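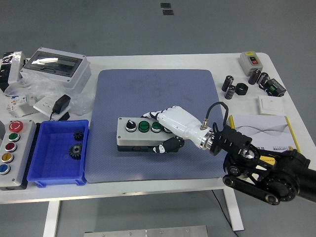 Brekora opens its Badby workshop to visitors in December

Robot hands will be picking, sorting and packing electrical parts in front of the public when Brekora holds its open day in Badby this December. Doors open at 10am, entry is free, and anyone with a bit of curiosity is welcome, whether or not they have ever been near a robot before.

The team at Brekora works on a job that sounds simple and is great fun to watch: getting a robot to handle the sort of odds and ends you would find on any electrician's bench. Switch boxes, push-button controls, wall sockets, capacitors, gears, power adapters with their leads trailing all over the place. People pick these things up without a thought. A robot has to work out where to put its fingers and its thumb, how hard to squeeze, and what to do when the thing it wants is sitting half behind something else.

Visitors will be able to stand at the barrier beside the worktable and watch the arm and its white, humanoid hand at work on a padded mat. Control boxes are a favourite with the team. They have flat sides that are good to hold, but the knobs and buttons on top get in the way of the fingers, and a grip that is fine on one box can be hopeless on the next. Gears are another matter again, and there will be some of those too!

The main demonstration, called Pomare, runs for over 2 hours in the morning and starts again after lunch at 2pm. It is a proper working session and nothing has been rehearsed, so expect some dropped parts along with the good grabs. Engineers will be on hand throughout to talk through what the robot is doing, and they are very happy to be interrupted.

In the room next door, children aged eight and up can try Ullel, a tabletop game in which players steer a small gripper with a pair of levers and race to fill a tray. It was put together by the apprentices over the summer and has already eaten up a good many lunch breaks. Grown-ups may have a go as well, if they can get to the levers.

There will also be three short talks during the day, on how robot hands are built, how a robot learns to hold something new, and how young people can get into this kind of work. Each one leaves plenty of time for questions. Local schools and colleges that would like to bring a group are asked to get in touch beforehand so that seats can be kept for them.

Tea, coffee and cake will be served in the front office all day. The workshop is on the ground floor with level access from the car park, and parking is free. The last visitors will be let in at 3.30pm and the doors close at 4.30pm.

Group bookings and press visits: please contact the Brekora office in Badby.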